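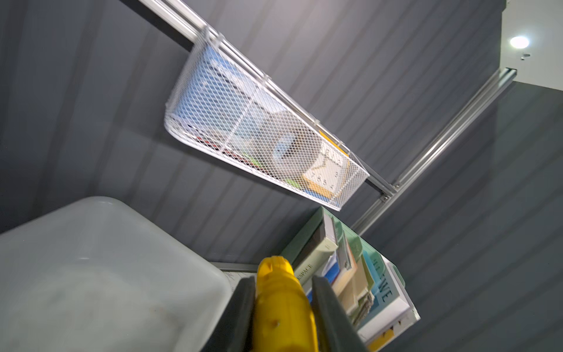 An induction hob is only an electric stove with a fancy top, came the comment at the end of last week's session, so why give it a whole afternoon. Fair enough. Answer is in the pan. A radiant hob heats the glass and the glass heats the pan. Induction heats the metal of the pan itself, glass only gets hot from whatever is sitting on it.

Session 2: induction hobs, portable and built-in

What we have to work with
Moltix single, portable, 8 power levels, dial.
Zeron double, built-in, touch panel. Boost runs at over 3,000 watts, so don't put it on an extension lead. Ever.

Pans
Magnet test first. Sticks firmly to the base = fine. Weak pull = slow or patchy heating. No pull (plain aluminium, copper, most glass) = hob shows an error and switches off.
Flat base. Rock it on the bench, if it wobbles leave it in the cupboard.
Match the size. The Moltix ring is 203 mm, a small milk pan may not register at all.

Power or temperature?
Two modes, people mix them up. Power mode puts out a steady amount of heat, you do the judging. Temperature mode cycles on and off to hold a number, and the sensor is under the glass, not in the food. Set it to 70 for a custard and the custard could be well under or well over. Use a probe thermometer. Write down both readings, we'll compare colour and texture after.
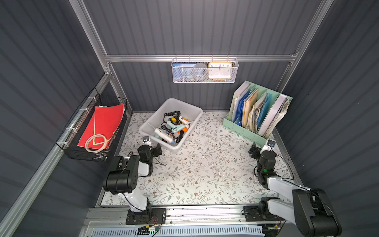
Timing is where most first tries go wrong. Water boils sooner than your used to, onions catch while you're still chopping the garlic. Have everything cut and in bowls before you switch on. The built-in timers turn the ring off but tell you nothing about the other pan, so keep a proper clock in view too; one with printed numerals like the orange-framed one in the white hanging basket does the job. Start low, go up.

Cleaning
Let the glass cool. Damp cloth, drop of detergent, dry. Sugar spills are the exeption, those come off warm with a scraper or they pit the surface. No steel wool.

For next time
Read the Ornano notes on pan bases, first half only. Bring one pan from home and a fridge magnet.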